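Three Months Without Dairy, and What I Eat Now

I gave up dairy in September, mostly because my friend Maarja Rimkutė kept bringing oat yogurt to work and making it look so good! I figured I'd last two weeks. I'm still going, and I feel great, and I have a notebook full of things I wish I had written down sooner, so this post is my attempt to get them in one place.

The first thing I had to sort out was calcium. I drank a lot of milk before (cereal in the morning, a glass with dinner) and I never gave calcium a thought in my life. Then I started reading labels. The soy milk I buy, the plain Nikusari one, has 300 mg of calcium in a cup, but it settles at the bottom of the carton, so shake it hard before you pour. I drank mine unshaken for weeks - oops. Not every plant milk has calcium added, either. The fancy almond one I liked best had hardly any.

Tofu has been my other big discovery. Look for the kind set with calcium sulfate. I press it, tear it into chunks and roast it for 30 minutes with soy sauce and a bit of cornstarch, and it gets so crisp that I eat half of it off the tray. Kale, bok choy and white beans are on the list every week too. Spinach I still love, but the calcium in it is hard for the body to use, so I don't lean on it for that. 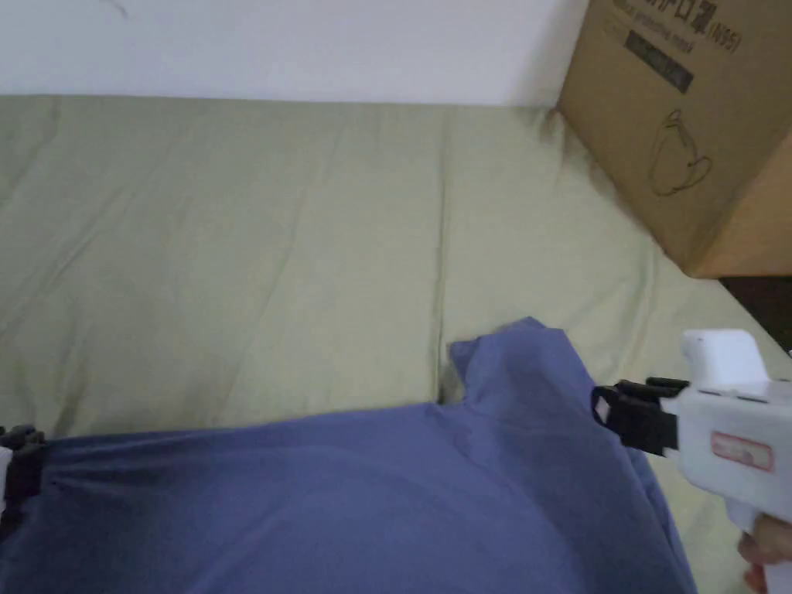

What about vitamin D and B12?

I still eat eggs and fish, so I'm covered better than a full vegan would be. Vitamin D is the one my doctor wanted to check, and mine came back a little low. She told me what dose to take and we'll test again in spring. Please get your own blood work done before you copy anybody's pills, mine included! If you cut out all animal foods, B12 needs a supplement or fortified foods, no way around it.

The cheese problem

Oh, I missed cheese. I tried 3 kinds of vegan cheddar and the first two tasted like candle. The third, from Pindik, melts properly and I put it on everything now. For pasta I use nutritional yeast with ground cashews, garlic powder and plenty of salt - my sister asked for the recipe, and she makes fun of everything I cook.

Next I want to try making my own yogurt from soy milk. Maarja has promised me a spoonful of her starter, and I've already cleared a shelf in the fridge for the jars.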